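24/03/2025

Quick one, between meetings. Stop calling hand demos the cheap option. Flernia spent December on remote control, 61 usable runs, everyone's wrists shot. Then we put the grippers in people's hands and got 331. Faster, yes. Better? Depends who's holding it. Tired hands teach tired habits, and teh robot copies every wobble. So pay the demonstrators properly. 12 good runs from someone who cares beat 53 from someone watching the clock. My view anyway.
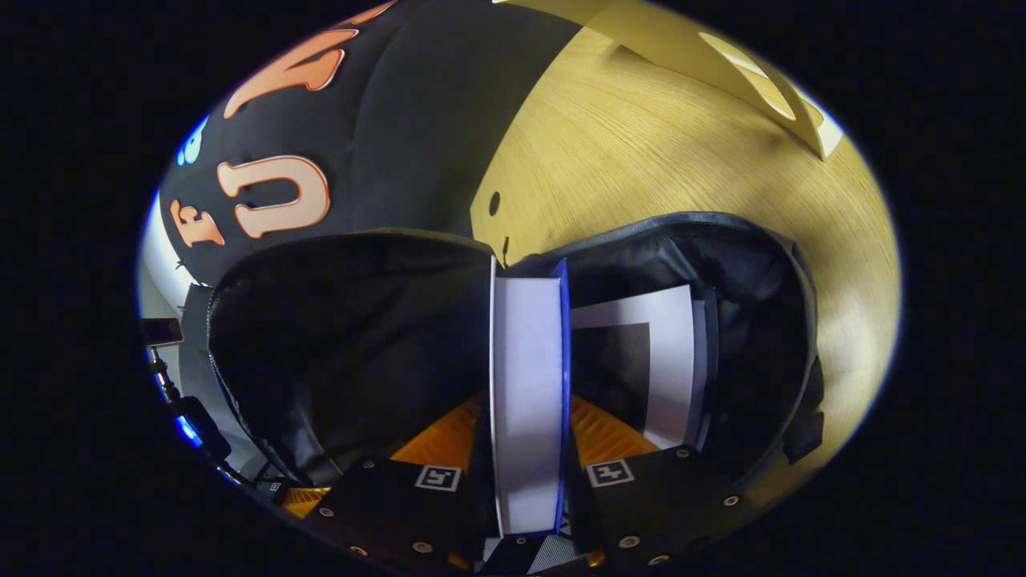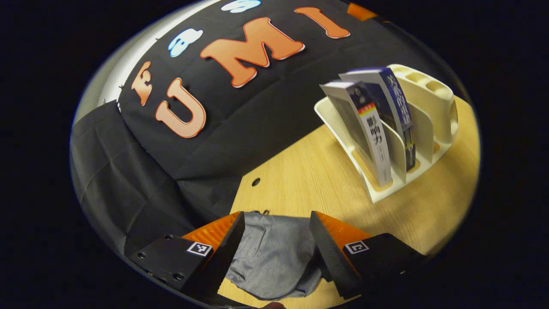 Meirion Hughes wrote back that I'm unfair to remote control, and that sore wrists are a desk problem.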